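2021-10-13 – Marker tracking on the hand-held gripper, backpack and book task

Work with Arvid Myklebust, Tellton bench. Continues the notes from July.
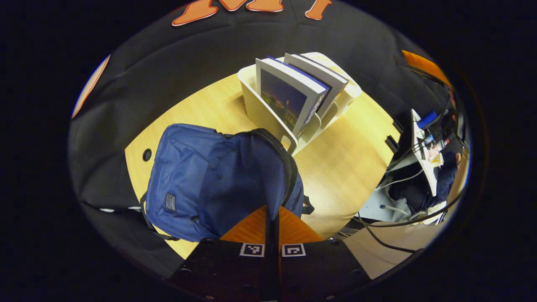 Width estimate

The opening width is calculated from the two square markers on top of the gripper. I replayed 30 recordings through the new detector. In 22 of them both markers are found all the way through. In the other 8 one marker is lost for short periods, and then the old code silently repeats the last width. This is bad for training, the policy learns a hand that stands still.

Changed: if one marker is missing, the width is now written as invalid and the gap is filled afterwards, only when it is short. Long gaps split the episode. Arvid would prefer to throw away the whole episode. We did not agree yet.

Pose

The dark blue backpack on its side gives few good features, only the folds and the small logo patch help a little. The white organiser with the two books is much better, and the big orange letters on the black backdrop also. When the lens goes low over the bag the map gets thin and the pose jumps. Recording 615 is the worst one, use it as test case.

Mask

The tracker still took points on the gripper body. I made the mask larger at the bottom of the circle, so it covers the orange mount too. The right side, with the cables and the person at the workstation, is not masked – to try next.

To do
- run 615 again with new mask
- ask Samarakoon for the lens calibration file
- send Arvid the list of split episodes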